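Skutilberg project: working rules for hand-held grippers

Photo gallery, posted 19 July 2021

This page goes with the written rules for recording with hand-held grippers on the Skutilberg project. The rules apply at both of our sites, Prirnis and Grodeck, and to anyone visiting who picks up a tool. They were last revised after the spring recordings, when we had to throw out 300 takes for reasons that could have been avoided. Most of those came down to markers, cables and people standing too close to each other.

The full text runs to seven sections. What follows is the part people ask about most, in the order it comes up during a working day. Section numbers are given so you can look up the rest.

Before you start (section 2)

Check the finger pads. Wipe them with a dry cloth and look for splits or lifting at the edges. A worn pad is changed before the session and written in the tool log, along with the tool number. Do not swap pads between tools.

Open and close the jaws fully a few times. If they stick, put the tool on the repair shelf and take another one.

Markers (section 3)

The marker must sit flat on its mount and be clean. Do not write on it, and keep tape off the white border. The pattern should stay in view for as much of the task as the room allows, so keep sleeves and spare cable away from it. A marker with a bent corner is replaced, even if it still reads.

Cables (section 4)

Leave enough slack for a full reach and no more. Cables on the floor go along the wall where there is one. If a cable has to cross the place where people walk, it is covered or the task is moved. Whoever lays a cable picks it up at the end.

Two people working (section 5)

Agree who moves first and who says stop. Either person can call a stop at any point and both tools are then held still. Keep your forearm out of the other person's reach, and do not pass one tool across the top of another. Long jaws need more room than they seem to, especially beside furniture with handles. 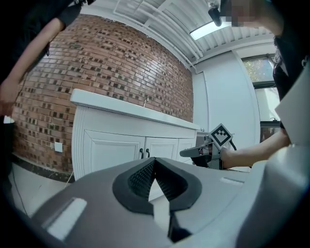 Two hand-held grippers in use beside a white vanity cabinet. The square marker is on top of the dark tool.

Stopping and putting away (section 6)

End the recording before you put the tool down. Coil the cable loosely and never around the jaws. Tools go back in their own cases with the jaws closed.

Takes are named the same day by the people who made them. The set now holds 2,170 takes under the new naming rule, and older ones will be renamed in September. Until then, please leave the old folders as they are.

Printed copies of the rules are kept in the tool cupboard at each site. Corrections go to the Grodeck office.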